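About Us

Hi, I'm Parveen Kodikara, and if you've ever sat down at Dundanholm and thought "oh, this is a comfy chair," I'd like to take a little of the credit. I started the place, I pick most of the furniture, and I write this page, so you're stuck with me for a few minutes.

Dundanholm is a small language school for grown-ups. We teach English, Spanish and Sinhala, mostly in the evenings, mostly to people who have already put in a full day somewhere else. Our biggest class has seven people in it and we like it that way. At the moment we have 37 students on the books, a few of whom have been coming since we were renting one room over a print shop with folding chairs that pinched your legs.

Those folding chairs are kind of how we ended up being the school we are. I'd planned everything around the lessons — the books, the level tests, the whiteboard I was so proud of — and then I noticed that the best Spanish I heard all week was happening out in the hallway, with two people leaning on the wall in their coats. Nobody was correcting them! They were just arguing about bus routes. I went home and told my husband we needed a hallway with furniture in it. He said that was called a lounge.

So when we moved to the Kirham building, the lounge came first. I measured it before I measured the classrooms. Gayan Thambiah (he teaches our beginners, and he's a lot more patient than I am) came with me to look at chairs, and we sat in every single one in the store. I had a budget of 800 dollars for the whole corner and I went over it, and I'm not going to tell you by how much.

We wanted tub chairs, the rounded kind that come around you a bit. In a straight chair people perch on the edge like they're at the dentist. In a tub chair they lean back, and once somebody leans back they'll talk for 20 minutes in a language they swore they couldn't speak. We went with light gray. Gayan voted for orange and still brings it up.
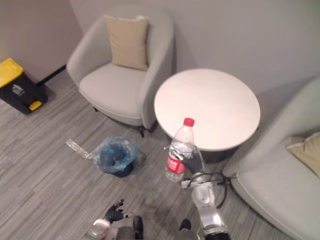 The other thing I was stubborn about was keeping the corner small. You could squeeze more seats in if you really tried, and every December, when we have the end-of-term potluck, we do drag extra ones over from the classrooms. But on a normal evening I want a spot for two people and a little round table to put a coffee on. Two is a conversation. With five, the confident ones talk and the shy ones look at the floor (a very nice striped floor, I'll say, and it hides crumbs like a champ).

We put the same amount of fuss into the classes, I promise. Iresha Matubbar runs our intermediate English groups and she has a rule that the first ten minutes are for whatever happened to you today. If your car wouldn't start, that's your vocabulary. If your landlord wrote you a strange letter, bring the letter and we'll all read it together. She's been teaching longer than any of us, and her students come out able to make a phone call without writing it down first, something I still can't do in my third language.

Apolinar Robles teaches Spanish at all levels. He sings in class. He doesn't ask if you'd like him to. People sign up thinking they'll hate it, and then I hear them in the parking lot doing the chorus.

And then there's Kumudini Kumarasinghe, who teaches Sinhala to a small and very loyal group, mostly people who married into Sri Lankan families and would like to know what's being said about them at dinner. She also looks after the lounge with me. Left to myself I'd have covered every surface in flyers. Kumudini clears them off. Her view is that a tabletop belongs to whoever sits down next to it, and anything we need to tell you can go on the board by the front desk. We went back and forth on this for most of a winter and she won, and the room does look better.

We have a few house habits you'll pick up fast. Coffee is allowed everywhere except on the arms of the chairs. Cans and paper go in the recycling, and if you're not sure about something, ask whoever's at the desk. The cushions live on the chairs, so please put them back if you've had one behind your head! Whoever's last out turns off the lights and gives the table a quick wipe. It takes a minute, and students do it as often as the teachers do now.

You might see the name Wosar on your enrollment forms. That's just the name the business is registered under, from back when I thought I'd be doing translation work and not teaching. Same people, same phone number. Changing the paperwork is on my list and has been on it for a while.

If you're thinking about joining, come by before you decide anything. You don't need to book. Evening classes start at 7, so a little before that is a good time, when people are drifting in and somebody has usually got the kettle going. Have a seat in the corner and talk to whoever's in the other chair. They might be a teacher or they might be on their second week, and either way they'll be glad of the practice. If you like it, we'll do a short level chat (no written test, I gave those up years ago) and find you a group.

New groups start at the beginning of each term, and we can usually slip people into an existing one if the level's right. Call or email the front desk and you'll most likely get me.

— Parveen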